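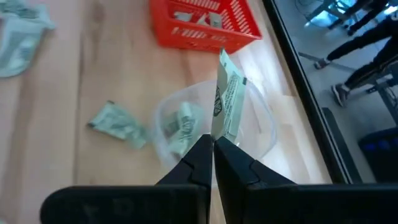 How do I get a new album into Fusteo before release day?
Upload the finished masters first, then fill in the track list and credits.

1. Sign in and choose New release.
2. Add each song as a WAV file. The limit is 45 tracks.
3. Type the artist name exactly as it appears on earlier releases.

Note: liner notes can run to 4000 characters, spaces included.

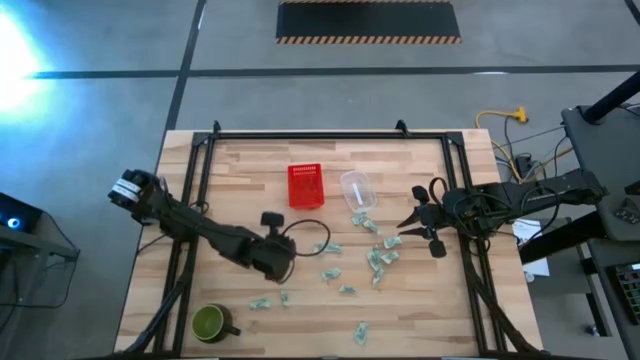 4. Enter the songwriters for each track – cover versions need the original writer.
5. Pick a release day and press Submit.

Caution: track order is locked once you submit. To change it, withdraw the release and start again at step 1.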